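Notebook, April -- sourdough starter drying trials, bench 2

Third go at drying the Starkside starter, and I am so pleased with this one!

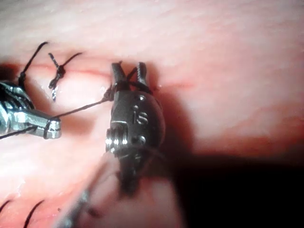

Quick recap for Hedvig, who missed the last round. We want a dried starter that wakes up fast and still tastes like itself. The first batch went into the dehydrator too warm and came back sluggish. The second was dried at room temp on parchment, woke up fine, but smelled of nail polish for two feedings.

What changed: I fed it rye instead of white the night before, let it peak, then spread it much thinner than I thought sensible. You could nearly read through it. Fan on low, no heat. By the next morning it was curling off the parchment in big crisp flakes and I just crumbled it into the jar by hand. Lovely stuff, smells like green apples and toast.

Rehydration, started 7:30 am:
Flakes 8 g, water 40 g, left to soften with a stir whenever I walked past.
Rye 40 g once the flakes had gone soft.
Lid loose, jar on the shelf over the proofer.

First bubbles before lunch. Lunch! The old batch took until the next day to do anything at all. By late afternoon it had domed up and the rubber band was well under the surface. I fed it again before leaving and Toshiko checked it at 9 pm and texted me a row of exclamation marks, so I take it that it had risen.

Test loaf next morning, 960 g dough weight, same formula as the control (Jarosław's sheet, the one with the coffee ring). Crumb a bit tighter than the control but the flavor is all there, and the crust crackled like mad coming out of the oven. Evander thinks the tightness is my shaping. He may be right, I was rushing to get it in before the Onishi delivery.

Things I still don't know:
-- Is it the rye or the thin spread? I changed both, which was silly. Next round is rye spread thick against white spread thin.
-- Shelf life. Put away 3 jars, one in the fridge, one in the freezer, one in the cupboard by the sink. Labels are on the lids, so please don't swap lids.
-- Whether the Urero mill flour does the same. Hideaki has a bag open and says to help ourselves.

Parchment is nearly out. Need a new roll before the next spread, and the wide offset spatula back from whoever has it.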